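Duvet insert bunches at the bottom of the cover after every wash

Home Help Boards > Laundry and Bedding > Duvets and comforters

Posted by tivton_flat on May 21, 2024
26 views in this topic

I have a queen duvet cover in a cotton and polyester blend and a down alternative insert. The cover closes with buttons along the foot. After each wash I put the insert back in, shake it from the top corners, and it looks right. Within two nights the fill has slid toward the foot and the top edge is an empty flap of fabric.

The insert has no loops. The cover has ties in the two top corners only. I measured both pieces flat on the floor. The cover is 90 inches wide and the insert is 88, so I don't think it is a size problem, but I'm open to being corrected.

Things I have tried: safety pins (one opened during the night), and a set of plastic clips from Harb that leave a hard lump at each corner. I would prefer something I can leave in place permanently and that survives a warm wash. I can sew a straight line by hand and not much more than that.

Does the print or weave of the cover make any difference? Mine is a plain sateen and quite slippery inside.

Colin Hollis

Two inches of difference in width is normal. Check the length too, measured from the inside of the top seam to the button line and not to the outer hem. Many covers have a deep hem at the foot, and people measure to the end of it and get a figure that is too large.

The usual permanent fix is loops on the insert, matched to ties in the cover. You need four corners as a minimum. For a queen I would add one at the midpoint of each long side, because the sides sag first on a slippery lining.

Materials: cotton twill tape, half an inch wide. Avoid satin ribbon. It frays and the knots slip. Cut each loop piece 4 inches long and each tie piece 13 inches long. Wash the tape once before cutting so that it shrinks before it is sewn on.

Fold the loop piece in half and stitch both ends to the seam allowance of the insert with doubled thread. Stay on the seam. If you go through the shell, the needle holes will let fill work its way out. Fold the tie piece at its center and sew the fold to the inside seam of the cover at the matching point. Go over it five or six times and finish with a knot on each side.

To assemble, turn the cover inside out, lay it flat on the bed with the insert on top, tie all the points, then reach in and turn the whole thing through the foot opening. Use a bow, or you will be cutting the ties off on laundry day.

The print makes no difference to slipping. It does help with lining things up. On a striped or checked cover you can see right away if one side has been pulled off square.
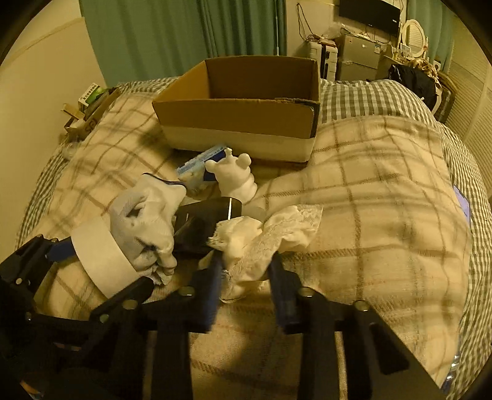

Cream duvet with a brown grid of thin stripes.

Weave matters more. Sateen has long surface threads and low friction. Percale and flannel hold the insert better. If you replace the cover at some point, choose one of those.

Astadano

Just buy a smaller cover. Mine is tight and nothing moves.

lakidbridge_laundry

I would not go smaller. A tight cover compresses the fill and you lose warmth. Same size or an inch or two over is fine.

Colin's method works, with one addition. Dry the insert completely before you judge the fit. Polyester fill that is still damp in the middle clumps together and drags toward the foot, and no number of ties will correct that. Run it on low heat with two clean tennis balls, stop the machine halfway through, pull the clumps apart by hand - then run it again.

Also close the buttons on the cover before washing. Otherwise the pillowcases end up inside it and stay wet.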